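**Call for participants: written goal tracking in small teams**

Gornari is recruiting for the second round of its goal-tracking study. The first round looked at individuals. This one looks at small teams and asks whether quarterly targets written down and reviewed on a fixed schedule are met more often than targets agreed verbally. Enrollment opens in March and closes when 30 teams have been accepted.

**Who can apply**

- Teams of three to nine people who report to the same manager
- Employers with no more than 200 staff
- At least one member with authority to set the team's quarterly targets
- All members able to read and write in English

Teams already working with a paid planning coach are not eligible. Teams that dropped a coach more than one quarter ago are. Shift teams may apply if every member overlaps for at least one hour a week.

**What participation involves**

Each team is assigned to one of two groups. The written group records up to five goals in the Callik workbook, marks each as short term or long term, and reviews them every Wednesday. The verbal group agrees on its goals in a meeting and keeps no shared record beyond a sealed copy held by the study office. Groups are assigned by lot and cannot be swapped.
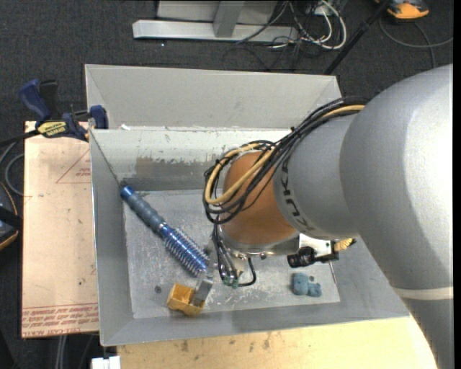 *KUKA arm over a gray metal bin.*

All members complete a questionnaire at the start, at the midpoint and at the end. Each one has 50 items. The team lead also joins two phone interviews, scheduled during working hours. Weekly reviews in the written group should be kept short -- the workbook has one page per week and no space for minutes.

Goals must be specific enough for an outside reader to score as met, partly met or not met. "Improve communication" will be sent back. "Answer all supplier queries by the end of the next working day" will be accepted.

**Payment**

Participants receive $70 each after the final questionnaire. Members who leave the employer during the quarter are paid for the questionnaires they have completed. There is no extra payment for team leads.

**Data handling**

Goal sheets are stored under a team code. Employers see combined results only and cannot request individual answers. A team may withdraw at any time; its records are deleted on written request up to the point of scoring.

**How to apply**

The team lead should send one application for the whole team, stating team size, type of work and preferred start week. Mark it "Team round" -- applications without this go to the general inbox and take longer to process. Signed consent forms from all members are due before the first questionnaire.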